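Posted Jul 17, 2018 in Pensions and Later Life

## Moving to a cheaper town at retirement – keep the old house and let it, or sell?

**fenwalker**

I stop work in November and my wife finished last year. We own our house outright and want to move to somewhere smaller and cheaper. We have more or less settled on Zelteditz, where her sister lives, and have been over four times now, once in bad weather to see what it was like.

What we can't agree on is the house. I would like to sell it and buy a flat there straight away. She would like to rent a place for a year first and let our house out through Zadgate, who manage a few others on our road. They say it would go quickly. Their fee comes to 319 a month all in, with repairs on top.

Our pensions together give us 2,998 a month before tax. The flat we looked at has a service charge of 584 a quarter, and that is the part that worries me, as the owners there can vote to put it up and we would have no say for the first year. On the other hand we would have no rent to pay.

Neither of us has been a landlord before. Has anyone here done it either way round, and would you do the same again? 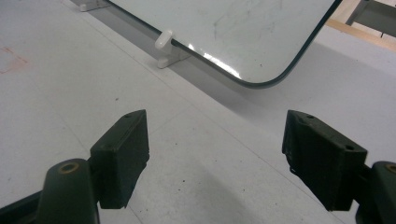

## Replies

**Majali**

We rented first and I'm glad we did. We thought we knew the town from holidays, but living in it is different. The part we first liked is very quiet out of season, the bus stops early and the nearest surgery wasn't taking new patients. We ended up buying on the other side of town, near the shops, and would have had to pay to move twice if we had bought at the start.

Letting the old house was more work than I expected, even with an agent. Before you sign anything with Zadgate, ask them:

- whether you pay the fee in months when the house is empty
- how much they can spend on a repair without ringing you
- what notice you have to give them if you decide to sell
- who holds the deposit

You also need to tell your insurer. An ordinary home policy will probably not cover you with tenants in. If you still had a mortgage you would need the lender's agreement, but you say you don't.

Rent counts as income, so put it next to your pensions and see what is left after tax. Ours looked good until I did that. We let for 14 months and then sold, and the sale took a long time because the tenants had to leave first and two rooms needed redoing.

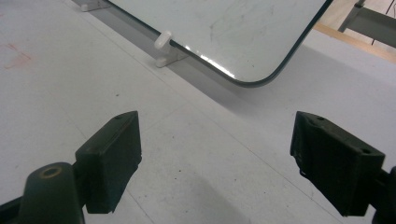

So my answer is rent first, but put an end date on it. Agree between you now that if you are still happy after a year, the house goes on the market. We didn't do that and it dragged on. Do check the tax on selling a house you have moved out of as well – the rules depend on how long you've been away, and an hour with an accountant would be money well spent.

**pottingshed49**

Sell it. You don't want to be taking calls about a boiler at your age. My brother let his and regretted it.

**Jurnon**

I would look harder at that service charge before deciding anything. Ask the seller for the last three years of accounts and the minutes of the owners' meetings. If there is a roof or a lift due and not much in the reserve fund, you could get a bill for a good deal more than the quarterly charge. Ours had a reserve on paper, and most of it had already been promised to the builders doing the outside walls.

There is a third way, which is to sell now and rent there with the money in savings. You lose a bit if prices go up. You would have no tenants and no empty house to heat, and you could move quickly when the right flat came along. It suited us. I know some people don't like being without a house of their own, even for a few months, and if your wife feels that way I wouldn't push it.

**fenwalker**

Thanks all. I hadn't thought about the empty months and will ring Zadgate about that. We have asked for the accounts on the flat. My wife has read this and says she could live with a one-year limit, so that is probably what we'll do unless the tax sums come out badly.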